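3.2 手持夹爪示教：餐具分拣任务的采集过程

在讨论示教方式之前，我们想先说一点题外话。最初立项的时候，组里多数人倾向于用遥操作来完成全部数据采集，理由也很充分：主从臂的关节数据可以直接拿来训练，不需要再做一次从人手到机械臂的映射，出了问题也容易对照日志一步一步往回查。我们在 Rideo 遥操作平台上认真试了一阵子，攒下了不少经验，也攒下了不少烦恼。操作者坐在主臂后面，隔着屏幕看桌面，夹一把平放的勺子常常要反复对准好几次，肩膀酸得很快，到了下午，动作明显比上午迟缓。这样的示教当然也能用，只是轨迹里夹杂着大量犹豫和停顿，策略网络会老老实实地把这些停顿一并学过去。

于是我们转而采用手持夹爪。操作者双手各握一只夹爪，站在桌前直接完成任务，指尖的力道、手腕的转动都是平时做家务的样子，示教的节奏一下子就自然了许多。本节所用的夹爪属于 Mustix 系列，左右两只结构相同，线缆从侧面引出，位姿与开合量同步记录。采集软件为我们自行维护的 Lai，负责时间对齐、片段切分与人工复核标记。

任务本身并不复杂：把散放的餐具按类别放进对应的篮子里。筷子、勺铲、刀各归其位，叉子则由操作者一手夹起，需要时在空中递给另一只手，再放入指定的篮中。之所以特意保留双手交接这一步，是考虑到篮子沿桌子远侧一字排开，单手跨过整张桌面去放，手臂容易伸得过直，映射到机械臂上便接近奇异位形。交接之后，两只手各管一侧，动作舒展得多，后端的逆运动学求解也省心得多。图 4 所示为叉子夹在左侧夹爪中、右侧夹爪张开时的情形。

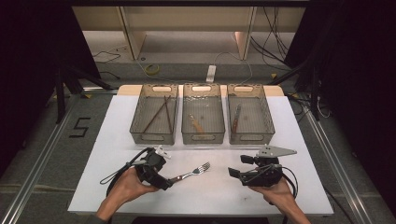
图 4　手持夹爪餐具分拣示教。左侧夹爪夹持金属叉，右侧夹爪空置张开；远侧三只篮中已有筷子、木柄餐具和刀。

参与采集的一位操作者后来在记录本里写道，递叉子这一步最怕的是两只手都太客气，左手还没松，右手又不敢夹紧，叉子就在中间打转；她建议干脆规定右手夹稳之后停半拍，左手再放开，这样回放的时候也看得清楚是谁在什么时候接过去的。我们觉得这条意见十分中肯，随即把它写进了操作规程。所谓“半拍”并没有规定具体时长，只要求接手一侧的夹爪完全闭合之后，另一侧再开始张开。规程修改之后，Lai 的切分模块可以直接依据两侧开合量曲线的先后关系找到交接时刻，原先需要人工补标的片段少了很多，负责复核的同学为此高兴了好几天。

每位操作者正式采集之前，先做 2 次不计入数据集的练习，熟悉夹爪的重量和扳机的行程。练习看似浪费时间，实则很有必要：第一次拿起夹爪的人几乎都会夹得过猛，遇到细长光滑的金属柄，用力越大越容易打滑。练习之后，每人连续完成 30 条示教，中间可以随时休息。我们不催促操作者，也不鼓励他们追求速度，只请他们按照自己觉得舒服的方式去做。全部采集在 11 月内完成，有效示教每人均在 30 条以内，复核时剔除的片段主要有两类，一类是线缆绊住手腕导致动作中断，另一类是叉子掉落之后又捡起重做。后一类片段我们并没有丢弃，而是另存一份，留待今后研究失败恢复时使用。

餐具的初始摆放也值得多说几句。起初我们让操作者自己随意摆，结果每个人都有不自觉的习惯，有的人总把柄朝向自己，有的人喜欢把餐具码得整整齐齐，模型学到的抓取方向便十分单一。后来改为由 Lai 在每条示教开始前给出随机的位置和朝向提示，操作者照着大致摆好即可，不必分毫不差。篮子的次序在同一组示教内保持不变，组与组之间则会调换，以免策略仅凭左右位置就决定去向，而不去辨认篮中已有的餐具类别。

关于从手持夹爪到机械臂的迁移，我们采用的办法比较朴素。夹爪末端位姿先统一变换到桌面坐标系，再以相对位姿增量的形式作为动作标签，不使用绝对坐标，这样部署时桌子稍有偏移也不至于影响太大。部署端为 Grutdale 双臂平台，末端更换为与示教时指形一致的夹爪。人的手腕比机械臂灵活，个别示教中的翻腕动作超出了机械臂的可达范围，我们在训练前做了一次可达性筛查，不可达的片段整条去除，没有尝试截断或者平滑。截断后的轨迹看上去完整，起止处的姿态却往往很别扭，我们早先在这上面吃过亏。

为了了解两种示教方式的差别，我们还用 Rideo 平台采集了 40 条同一任务的遥操作示教，作为对照。两组数据在相同的网络结构和训练设置下分别训练，不做混合。需要坦白的是，这样的比较谈不上完全公平：遥操作数据天然与部署端的运动学一致，而手持夹爪的数据要经过上述变换和筛查；反过来，手持夹爪的操作者能够直接看到并感受到餐具，遥操作者则没有这份便利。我们把两组训练曲线和部署结果都列在下一节，请读者结合这些差异来看。

最后补充一点采集现场的布置。线缆的走向对示教质量的影响比我们预想的要大，线缆留得过短会牵住手腕，留得过长又容易扫到桌上的餐具。我们的做法是让左右两根线缆各自从外侧绕出，不在操作者身前交叉，每次开始之前请操作者空手做一遍最大幅度的伸展，确认两侧都不受牵扯，再摆放餐具。这一步同样写入了操作规程，与交接规则一并附在补充材料中。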